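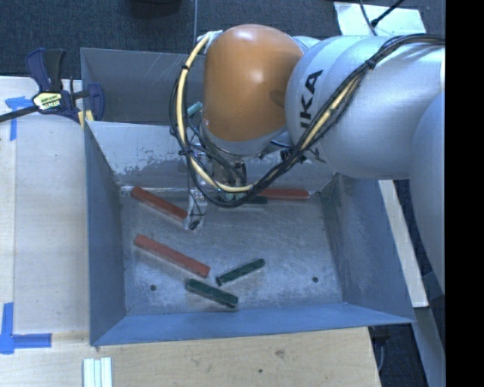 Projects > Finance Systems > Pukura Ledger Migration > Progress Reports

6 min read

Progress report: supplier invoice matching, Pukura ledger migration
Prepared by: Lungile Mabuza, finance systems
For: Ifeoma Sani, program manager
February 8, 2023

Status

Work package 2 (purchase invoice matching) is in user testing. Work package 3 (accruals and period close) has started, with design approved and configuration partly done. The go-live date for the Ruditz entity has not moved. The Zandidholm entity depends on a decision described under Open issues.

Invoice matching

Three-way matching is now active in the test environment for all stocked items. Service lines are matched two ways, order to invoice, as agreed in the design review. The matching policy is set at company level and can be overridden by item group, but not by individual vendor. We removed the vendor override after testing showed that it took priority over the item group setting without writing anything to the log.

The December extract from the old system contained 1674 open purchase order lines. All of them loaded. The first load rejected lines where the unit of measure on the order differed from the purchase unit on the item record. Titilayo Abubakar corrected the conversion table and the second load ran clean. The corrected table is stored with the load scripts and should be used for the final cutover. Do not use the copy in the shared project folder, which still has the old box-to-each factors.

Price tolerance is set at 2 percent on the line. Total tolerance is switched off. Users at Ruditz asked for a tolerance on freight charges as well; the system treats freight as a charge code and not as a line, so this needs a separate rule. The rule has been written but not tested.

Batch processing

Invoice validation runs as a recurring batch job. In its original form the job picked up every invoice in status Received, including those still open on a user's screen, and this caused update conflicts. The query now excludes any record with an active workflow task. Run time for a full day's volume is about 3 minutes on the test server. Production hardware is different and the figure should be read as an indication only.

Two points on batch setup for the operations team:

The job must run under the service account. If it is created under a named user and that user is later disabled, the job stays in Waiting and no alert is raised.

The alert for failed tasks goes to the batch owner only. Norbert Tichý is setting up a distribution address so that the finance desk also receives it.

Accruals and period close

Goods received but not invoiced now post to a separate accrual account for each entity. The posting profile is in place for Ruditz. For Zandidholm it is a copy of the Ruditz profile and the account numbers are still to be replaced — please do not run any receipts there until this is done.

The reconciliation report compares the accrual balance with the open receipt lines. It balances for Ruditz except for one group of returned orders, where the receipt was reversed in a later period than the original posting. The report reads the document date and the ledger reads the posting date. Mazurek, our implementation partner, has confirmed the cause and will supply a change to the report. No change to the ledger is needed.

Training

Ekaette Dauda has completed the first draft of the user guide for accounts payable. The chapter on matching discrepancies is waiting for final screen layouts. Sessions for the Ruditz team are planned once user testing closes.

Open issues

Zandidholm tax codes. The entity uses combined tax codes in the old system. These can be split on load, or carried over as they are and split later. Splitting on load is cleaner but adds a mapping step to cutover. A decision is needed from the program manager before the next trial load.

Duplicate invoice check. The check currently compares invoice number and vendor. Some vendors restart their numbering each year, which produces false rejections. Adding the invoice year to the check is a configuration change and we recommend it.

Archive access. Read-only access to the old system after go-live has been requested. The license terms are with procurement.

Budget

Spending is within plan. The report change from Mazurek falls under the existing support agreement. Any tax code mapping work would be charged separately, and a quote has been requested.

Next period

Close user testing for work package 2. Test the freight rule. Replace the account numbers in the Zandidholm posting profile. Run the trial load with the corrected unit table and reconcile it against the open order list.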